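Stirkik (hand-held gripper pair)

From the Veddale shared workshop wiki. Last edited February 16, 2020.

Stirkik is the name of a pair of hand-held grippers built in our shared workshop in Veddale, and also, a bit confusingly, the name we use for the whole project around them. You hold one gripper in each hand, do some ordinary household job with them, and the recordings go toward teaching a two-armed robot to do the same job. I'm one of the people who built it, so this entry is going to be less neutral than a proper encyclopedia would like. Fix it if it bugs you!

Name

Beca Llewellyn came up with it. She says it's the sound the first set of jaws made when they closed, and having heard them do it for most of an evening I can't argue. The earlier name was Stallness, after the street the old workshop was on, and you'll still find that written on some of the parts bins and in the older folders on the shared drive. Same project.

History

Beca and I started in May with one gripper, made mostly out of leftovers from a label printer. It was heavy and it pinched. Mererid James joined a little later and redrew the whole handle, and pretty much everything good about the grip today comes from her drawings (she'd want me to add that the first jaws weren't her idea). There have been 3 versions of the jaws so far. Version one was too smooth, version two was grippy but so wide that you couldn't get into anything smaller than a soup bowl, and version three is what we use now.

For a while we had only a right-hand gripper, and you'd be amazed how many everyday jobs fall apart when you try them one-handed. Folding a dish towel was a disaster. Making the second one took a weekend because all the drawings were already done.

Design

Each gripper has a handle, a pair of jaws out front and a flat metal plate mounted on top with small holes in it. The holes are there so we can bolt things on and change our minds later, and we have changed our minds a lot. A cable runs back from each one. Cable routing has its own page, and please read it before you start, particularly if you're left-handed like me, as the left cable has a habit of wandering under your forearm.

The jaws are small on purpose. Mererid wanted something that could pick up thin, light household stuff without you having to come at it from straight overhead, and small jaws do that nicely — you give up some strength, but we weren't planning to lift bricks.
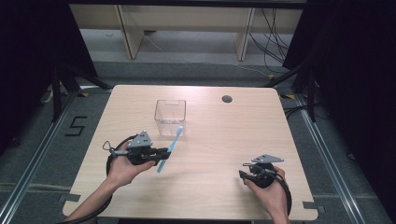
Toothbrushes are my favorite thing to practice with, I'll admit. The handle is skinny, it rolls, and the head end is heavier than it looks, so if you grab too far back the whole thing tips. I tell new people to pinch it a little past the middle and keep the wrist loose. Beca grabs hers right near the bristles and swears by it, and we've never settled the matter.

Tasks

A task is one short job done over and over, and a full set is 50 tries. We have 821 tries saved at the moment, counting the clumsy ones. We keep those and tag them, so please don't delete yours out of embarrassment. Go slower than feels natural, and if you drop something, stop that try and start a new one.

The robot side

The arms that are supposed to learn from all this live under the Hughes page, Hughes being what Mererid calls the robot. It's still in pieces — one shoulder joint has more play than any of us like, and the replacement bearing we ordered was the wrong size. I'll update this section when the right one shows up.

See also: Hughes; Cable routing; Jaw drawings, version three; Stallness (old folders)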